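Search this site
Go

Teaching the arm by hand and by headset
Thursday, December 10, 2020
E-mail this | Print this

The training room at Sperling has five benches, and on most days an operator is at each of them. They are showing robot arms how to take apart and put together old computers, one repeat at a time.

The lead operator, who asked to be identified only by her job, has been there since the work started. She came over from the repair counter at Cirnel, where she replaced parts in office machines.

"I knew the computers," she said. "I didn't know the robots. It took me a couple of weeks to stop thinking about my own hands."

There are two ways to show the arm a task. In the first, the operator takes hold of the arm and moves it through the job. In the second, she sits a few feet away with a pair of hand controllers and drives it from there, using software called Omton. She prefers the second for anything inside a case.

"If I'm holding the arm, my elbow is in the way and I can't see," she said. "With the controllers I watch the wrist view and go slow."

By the end of November the team had saved 536 runs of the memory and processor tasks. Another 80 were thrown out. She said most of those were her own decision.

"If I hesitate, the arm learns to hesitate. If I bump the case wall and recover, I have to ask if I want it to learn the recovery. Sometimes yes."

The processor socket gets the most time. Memory modules stand upright and give the fingers something to hold. The socket lies low between the two banks of slots, and she lines up over it before she comes down.

"I stop above it every time," she said. "Then straight down. I don't want any sideways travel near the frame."

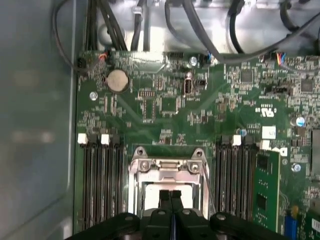 At Cisance, where a second group uses the same software, the pause is considered a bad habit, and operators are told to come down in one motion so the runs stay short. She has heard the argument and doesn't plan to change.

"They can have short runs. I'd like mine to look the same from one day to the next."

Next on her list are the cable plugs, which she expects to do partly by hand.

Contact us | Copyright 2020 | Back to top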